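ブレを味方にできなかった話:手首カメラ把持における動きブレ判定と再計画の実装

知能ロボット実習II 最終報告書
2022年10月

概要
本報告では、手首カメラの映像だけを頼りに袋物をつかむソフトウェア「Tallirance」の設計と評価について述べる。当初の題目は「高速な袋物ピッキングのための視覚制御」だったが、中間発表のあとで「高速な」を削った。削った経緯が本報告の主な内容である。具体的には、画像のブレ量を推定して検出結果の信頼度に反映する仕組み、軌道計画側に「見るための減速」を入れる仕組み、そして両者をつなぐ状態機械を実装した。試行39回のログを使って失敗の内訳を調べ、どこを直すべきだったか、どこを直さなくてよかったのに直してしまったかを整理する。

1. 背景と動機
実習の共通課題は「机上の日用品を指定された場所に移す」というもので、対象物は班ごとに選んでよい。箱を選んだ班は六月のうちに動くものを見せていた。我々は電子レンジ用ポップコーンの袋を選んだ。平たくて軽く、値段も安く、実験後に処分に困らない。この最後の理由で全員が賛成したことは記録しておく。

選んでから分かったことだが、袋は認識の対象としてはなかなか意地が悪い。形が一定でなく、折り返しの具合で輪郭が変わる。同じような赤い袋を二つ並べると、色だけで領域分割をする処理は喜んで両者を一つの大きな赤い何かとして報告してくる。報告された重心は二つの袋の間、つまり机である。初期版のロボットは自信に満ちた動きで机をつかみに行った。

先行する実習の報告書をいくつか読んだが、多くは固定カメラを天井側に置き、静止画で検出を済ませてから腕を動かしている。我々は手首カメラのみという構成にした。固定カメラと腕の座標合わせを省けるので楽になるはずだ、というのが提案書に書いた理由である。省いた手間がどこへ行ったかは第3章で説明する。

2. システム構成
ソフトウェアは四つの部分からなる。

認識部(Namau):手首カメラの画像から袋の領域と向きを推定する。学習済みの領域分割モデルに自前の画像を追加して再学習したものに、後処理として主軸の推定を加えた。
ブレ判定部:画像ごとに鮮明さの指標を計算し、Namauの出力に重みを付ける。
計画部(Sinaga):現在の手先姿勢から把持前姿勢、把持姿勢、退避姿勢までの軌道を作る。
実行管理部:状態機械。上の三つの言い分を聞いて、次に何をするかを決める。

記録と再生のための道具をStolauと名付けて別に作った。全体の中でいちばん評判がよく、いちばん評価項目に含まれていない部分である。名前はどれも班内の投票で決めたもので、意味はない。意味のある案はすべて一票差で落ちた。

各部の間はメッセージ通信でつないだ。Namauの出力には、領域の重心、主軸の角度、信頼度に加えて、元画像の撮影時刻を必ず付けている。撮影時刻を付け忘れていた二週間については、付録に回そうとしたところ付録がなくなったので、3.1節に書く。

3. 実装

3.1 時刻合わせ
手首カメラでは、画像を撮った瞬間の手先姿勢が分からないと検出結果を机の座標に直せない。初期版では画像の処理が終わった時点の姿勢を使っていた。腕が止まっていればどちらでも同じなので、単体試験はすべて合格した。動かしながら使うと、推定された袋の位置が進行方向へきれいにずれていく。我々はこれを手先とカメラの取り付け誤差だと考え、校正を2回やり直した。校正の精度はたいへん良くなり、ずれはそのまま残った。

最終的に、姿勢の履歴をリングバッファに保持し、撮影時刻を挟む前後の姿勢から補間する方式に改めた。位置は線形補間、向きは球面線形補間である。変更したコードは短く、そこにたどり着くまでの作業日誌は長い。

3.2 ブレ判定
時刻合わせが直ると、次に残ったのが動きブレである。腕を速く動かせば当然ブレるのだが、問題はNamauがブレた画像に対しても高い信頼度を返してくることだった。袋の赤い地色は流れても赤いままなので、領域としてはそれらしいものが取れてしまう。一方で主軸の推定は輪郭に依存しており、輪郭が流れた方向に引っ張られる。位置はだいたい合っていて角度だけが悪い、という厄介な誤りになる。
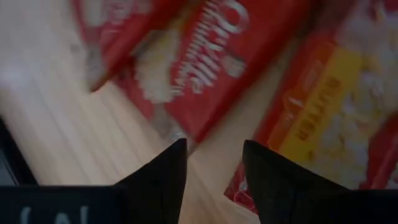

図1 移動中の手首カメラ画像。赤い袋二つと左右の指先。印字も木目も流れている。

図1のような画像では、袋の表面の文字は手がかりとして使えない。当初は袋の印字を読み取って種類を区別する案もあったが、この種の画像を一通り見たあとで提案者自身が取り下げた。反対意見を準備していた側は出番を失った。

ブレの指標には、まずラプラシアンの分散を使った。画像がぼけるほど値が小さくなるという、教科書どおりの方法である。ところが値は写っているものの模様にも左右される。ポップコーンの絵が大きく写れば値は上がり、机ばかり写れば下がる。さらに手首カメラでは画面の下側に自分の指が常に入る。指はカメラと一緒に動くため流れにくく、画面全体の平均を押し上げる。つまり判定器は、世界がどれほど流れていても「指はよく見えています」と答えていた。

対策として次の処理を加えた。
(1) 指とグリッパ本体が写る範囲を固定マスクで除外する。
(2) 残りの範囲を格子に分け、格子ごとに勾配の方向別の強さを求める。
(3) 手先速度から予測される流れの方向と、その直交方向で勾配の強さの比をとる。
(4) 比の中央値を画像のブレ量とする。

(3)が効いた。直線運動によるブレでは、流れの方向に沿った勾配だけが弱くなり、直交方向は残る。木目のように筋状の模様は厳密には区別しにくいが、流れの方向を腕の側から教えてもらえるので、画像だけで判断するより安定した。ロボットは自分がどう動いているかを知っている。この情報を使わずに画像から推測しようとしていた期間の成果は、リポジトリの別ブランチで静かに眠っている。

マスクについては注意がある。指を開いた状態で作ったマスクは、閉じた状態では合わない。我々は開いた状態と閉じた状態の二種類を用意し、指の開き具合の値で切り替えた。中間の状態では両者の和集合を使う。雑だが、把持の直前まで指は開いたままなので実害は出ていない。

3.3 信頼度の統合
Namauの信頼度にブレ量から求めた係数を掛け、時間方向に平滑化したものを実行管理部に渡す。係数は位置用と角度用で分けた。位置はブレに強く角度は弱いという3.2節の観察をそのまま反映したもので、理論的な裏付けを求められると少し弱い。

平滑化には指数移動平均を用いた。カルマンフィルタも実装したが、観測の誤差分散を調整しているうちに指数移動平均とほとんど同じ挙動になったため、行数の少ないほうを残した。指導教員には「比較検討を行った」と報告してある。嘘ではない。

3.4 見るための減速
Sinagaの初期版は、把持前姿勢まで最短時間の軌道を引いていた。速度の制限いっぱいで移動し、終端で急に止まる。カメラにとっては最悪の動き方で、道中の画像はほぼ捨てることになり、止まった直後には振動が残る。

改良版では軌道の途中に「観察区間」を設けた。袋が視野に入ると予測される地点で手先速度を落とし、角度の信頼度がしきい値を超えるまで低速を保つ。超えたら把持前姿勢を更新して再加速する。超えないまま観察区間の終わりに達した場合は停止して撮り直す。

減速を入れると総所要時間が延びると予想していたが、つかみ損ねてやり直す分が減るため、班内での体感はむしろ短くなった。体感と書いたのは、初期版の所要時間の記録にやり直し分が含まれておらず、公平な比較ができないからである。初期版を戻して測り直す案は、依存ライブラリの更新後にビルドが通らず断念した。

3.5 実行管理部
状態は「探索」「接近」「観察」「把持」「退避」の5つである。設計書の段階ではもっと多く、「確信を持って待機」という状態もあった。「待機」との違いを誰も説明できなかったので統合し、その後「待機」も「観察」に吸収された。

遷移条件で苦労したのは観察と接近の往復である。信頼度がしきい値付近で揺れると、腕は加速と減速を細かく繰り返し、見ている側が不安になる動きをする。加速するとブレて信頼度が下がり、減速すると上がる。我々が作ったのは制御系ではなく発振器だった。しきい値を上りと下りで分け、遷移後の最短滞在時間を設けて解決した。

3.6 記録と再生
Stolauは、画像、姿勢、検出結果、状態遷移を一本の時間軸に並べて再生する道具である。任意の時刻で止め、そこから認識部だけを新しい版に差し替えて再計算できる。実機の使用枠は週2コマしかなく、この道具がなければブレ判定の調整は終わっていない。

再生の表示では、検出された主軸を画像に重ねて描く。単純な機能だが、軸が流れの方向へ吸い寄せられていく様子を班の全員が同時に見たことで、それまで続いていた「学習データを増やせば直る派」との議論が終わった。なお、この派は学習データも実際に増やしており、その分は3.2節の改良後も有用だった。

4. 評価

4.1 方法
評価では、袋を机に置き、探索から退避までを一試行とした。袋の位置と向きは試行ごとに手で変えた。手で変えると無意識につかみやすい向きに置いてしまうという指摘を受け、途中から向きは乱数で決めた角度に合わせている。全39回のうち前半と後半で条件がそろっていないことは、この評価の弱点である。

4.2 失敗の種類
ログをStolauで見直し、失敗を原因ごとに分類した。件数の集計表は載せない。一つの失敗が複数の原因にまたがることが多く、数え方次第で好きな結論が出せることに気付いたためである。

角度の誤り:観察区間を入れる前の主な原因。指が袋の向きに対して斜めに入り、つかむというより押しのける。改良後は、袋同士が重なる寸前まで近い配置で残っている。

領域の結合:並んだ袋を一つとみなす誤り。再学習で減ったが、ブレの強い画像では境目が埋まりやすい。ブレ量が大きいときは領域の新規登録を禁止し、既存の領域の追跡だけを許すことで緩和した。

高さの誤り:袋は中央と端で厚みが違う。Sinagaは一定の高さで指を下ろすため、折り返しのある側をつかむ場合と平らな側をつかむ場合で当たり方が変わる。本報告の範囲では未解決で、ソフトウェアの問題かどうかについても班内で合意がない。

通信の遅れ:認識部の処理が詰まり、古い画像の結果が続けて届く。待ち行列の長さを一にして古いものを捨てるようにした。もっと早くやるべきだった。

4.3 調整値の感度
角度の信頼度のしきい値を上げると、観察区間での停止が増え、把持の向きは安定する。下げると動きは滑らかになり、たまに袋を押しのける。発表の場で見栄えがするのは後者、運用したいのは前者である。中間発表では見栄えを取り、袋を押しのけた。

5. 考察
振り返ると、作業時間の大半は認識の精度でなく、認識の結果をいつ信じるかの処理に費やされた。提案書の工程表ではこの部分に「統合(一週間)」とだけ書いてある。

手首カメラのみとした判断については班内でも評価が割れている。指先と対象物が同じ画像に入るため、最後の位置合わせには都合がよい。反面、視野が腕の動きに縛られるので、計画部が認識の事情を考えなければならない。固定カメラとの座標合わせを省いて浮いた手間は、時刻合わせとブレ判定と減速にそのまま移った。移った先のほうが多かったと思う。

また、ブレ判定に手先速度を使う方法は、袋のほうが動く状況には対応しない。ベルトコンベヤのような環境では前提が崩れる。今回の机は動かなかった。

6. 今後の課題
・観察区間の位置を固定の規則でなく、予測されるブレ量から最適化する。
・露光時間を手先速度に応じて変える。照明が足りないと画像が暗くなるだけなので、照明とセットで考える必要がある。
・主軸の推定を輪郭によらない方法に替える。候補は二つあり、どちらもまだ試していない。
・高さの誤りについて、誰の担当かを決める。

7. 後続の班への引き継ぎ
設定ファイルは認識、計画、実行管理で分かれているが、手先からカメラへの変換行列だけは二か所に書かれている。片方を直したら、もう片方も直すこと。一つにまとめる修正は作業中で、マージされていない。

マスクはカメラを付け直すたびに作り直すこと。作り直し用のスクリプトはtoolsの下にある。引数の順番が説明と逆なので、実行前に中を見てほしい。

Stolauの記録は容量を食う。共有ディスクの空きを確認してから録ること。確認しなかった日の記録は、途中までしか残っていない。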